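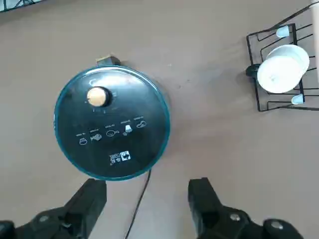

Round air fryer from above, with the control knob toward the upper left of the lid.

Cleaning and Maintaining Tabletops, Lids and Rims

Last updated: 27 July 2019

Most tabletop marks fall into one of four groups: residue, heat marks, scratches in the finish, and stains below the finish. Identify the group before using any product. Residue comes off with water and dish soap. Heat marks sometimes come out. Scratches and deep stains call for refinishing, or for leaving alone.

Test for residue first. Wet a white cotton cloth with warm water, wring it until it no longer drips, and rub an area the size of a coin for ten seconds. If color or grease shows on the cloth, the mark is at least partly residue. Work in the same direction every time. Circular rubbing on a matte finish leaves a ring with a different sheen from its surroundings, and the ring is harder to remove than the smudge.

Everyday cleaning

Use one teaspoon of dish soap to a quart of warm water. Apply with a wrung cloth, rinse with a second cloth and plain water, dry with a third. Skipping the rinse is the usual cause of a table that looks dull a day later. Soap film attracts dust and holds fingerprints.

Crumbs and grit go first, with a soft brush or a vacuum hose fitted with the brush head. Wiping grit dry across a finish is how most fine scratches are made.

Do not spray cleaner directly onto a table with equipment bolted to it or appliances standing on it. Spray the cloth, away from the table. Liquid runs under feet and plates and stays there. Around fasteners, use a cotton swab dampened with plain water and follow with a dry one.

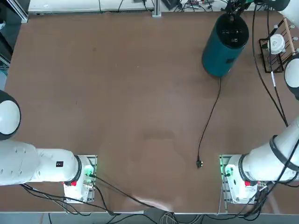
Faint smudges and darker specks on a brown tabletop, with a pale scuff near the bottom center.

Pale scuffs

A pale scuff on a dark or mid-brown surface may be material left behind by whatever touched it, or it may be damage to the finish itself. Run a fingernail across it lightly. If the nail catches on a raised edge, the material is sitting on top. If the nail drops, the finish has been cut.

For raised material:
- Dampen the spot with soapy water and leave it for two minutes.
- Push with a plastic scraper or an expired bank card held nearly flat.
- Wipe, dry, and look at it from a low angle with a lamp behind it.
- Repeat once. If the second pass changes nothing, use a few drops of rubbing alcohol on a swab, after testing it underneath the table.

Alcohol softens shellac and some lacquers. It is generally safe on factory-cured surfaces, but test anyway.

Melamine foam is a fine abrasive. It takes off scuffs by taking off a thin layer of whatever is there, and on a matte finish it leaves a shiny patch. Keep it for white plastic and glazed tile.

Grease film near appliances

Air fryers, toasters and countertop ovens put out warm air carrying a small amount of fat. It settles on the table behind and beside the vent and turns tacky in two or three weeks. Plain soap stops working on it after a month or so. Use a tablespoon of baking soda dissolved in a pint of warm water, applied with a cloth and left for one minute. Strain the solution through a coffee filter if the powder has not fully dissolved.

Lemlem Gebremichael wrote in to recommend washing soda instead. It is considerably more alkaline. It works, and it will also darken oak and dull aluminum, so use it only where neither is present.

Clearance matters more than any cleaner. Check the manual for the figure. Where the manual has been lost, eight inches at the back and four at each side is a reasonable allowance. Never vent toward a painted wall. 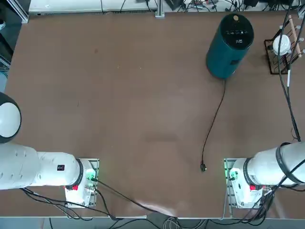
Heat marks

White, cloudy heat marks are moisture trapped in the finish. Put a dry cotton dishcloth over the mark and pass a warm iron over it, no steam, for three seconds. Lift and check. Up to five passes. If the cloud has not faded by then it will not.

Dark heat marks are scorched. Leave them.

Prevention is a cork or silicone mat under anything with a heating element. Mats with a ribbed underside let air through but print their pattern into soft finishes in hot weather. A Prarka mat (flat back, 8 mm) was on the test table through July without marking it. The thinner Zavska mat left lines, which came out with paste wax and a fair amount of rubbing.

Glossy lids and printed markings

Unplug the appliance and let it cool completely. The order is:

1. Dust with a dry microfiber cloth.
2. Wipe with a damp cloth and one drop of soap, using straight strokes.
3. Wipe with plain water.
4. Dry at once. Hard water spots show badly on dark gloss.

Keep ammonia glass cleaner off plastic lids. It causes fine cracking that shows first near the edges. Scale markings and small icons are often printed on the surface and wear off under scouring pads, so treat them as you would the print on a measuring cup. Getachew Tilahun re-marks worn dials with a paint pen and a strip of low-tack tape, then scrapes back the overrun with a toothpick after 20 minutes.

Knobs: find out whether the knob pulls off before pulling it. If it does not, slide a piece of dental floss or a folded strip of damp paper towel around the gap. Never flood it.

Rims, seams and latches

Grease collects where a rim meets a lid. A soft toothbrush held at 45 degrees gets most of it. For the remainder, wrap one layer of damp cloth over the end of a wooden skewer and run it along the seam, changing to a clean section of cloth every few inches.
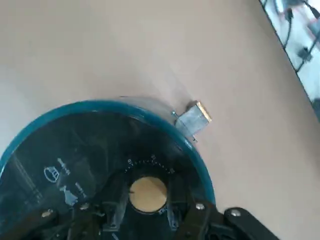

Teal rim with a small metal latch or clip at its upper right.

Metal latches and clips need drying by hand. Water held between two pieces of metal leaves brown staining even on parts sold as rust-resistant. Open and close the latch a few times while drying, then wipe again. If it is stiff, clean it once more before reaching for oil. Use food-grade mineral oil only — one drop on a toothpick — and wipe off all that can be wiped off. Cooking oil gums up.

A latch that stays loose after cleaning should be replaced. Bending it back with pliers usually gets a week or two out of it.

Cloths

Wash microfiber separately from cotton, without fabric softener, which coats the fibers and causes streaks. Line dry. Cotton used with baking soda solution should be rinsed before it goes in the basket — dried powder scratches. Mark table cloths and appliance cloths with different colored thread at the corner and retire both when the hems go.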